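Tremer notebook, February, started 2:10 p.m.

Wrist camera policy, sim side. Picking up from the Tully branch. Goal for the afternoon was to find why the grasp head closes early on some resets and whether texture randomization has anything to do with it.

Config: checkpoint at step 900 of the fine-tune, action chunk of 32, replan halfway through the chunk. Seeds 533 and 609 only. Both had early closes last week. Everything else stock, including the contact solver.

First change was a gate on the close command. Gripper width target is held at max until the predicted object mask has nonzero area between the fingertips. Crude, but it separates perception errors from action head errors. 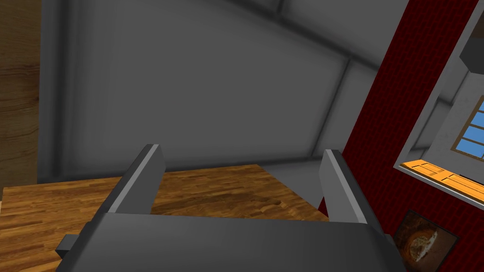 Gate logic runs before the chunk is blended, so a held target can't leak in from the previous chunk. Had this backwards at first and spent a while on it. With the fingers wide open over bare tabletop the mask has to come back empty, and the shadows they throw on the wood grain are the obvious candidate for a false positive. Added a shadow-only negative set to the segmentation tests. Need to rerun with shadows disabled in the renderer before blaming the mask head for anything.

Transparent objects are a separate problem. Depth in the Flestley renderer returns whatever is behind the surface, so the grasp point gets projected onto the board. Switched the grasp point to mask centroid plus a fixed height prior – ugly, and it will break on stacked items.
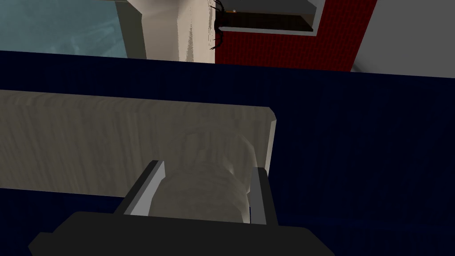

Babak Bahrami would drop depth for these altogether and regress finger width from RGB, on the grounds that a height prior tuned on one table is going to fail on the next one. He also wants the gate logged as its own channel so it can be masked out of the training loss. Fair on both. Logging channel is in, the regression head is not.

Open:
gate threshold is still a hard-coded zero
shadows-off run, both seeds
ask Shagufta Zaidi if Tukcombe still pins the old solver version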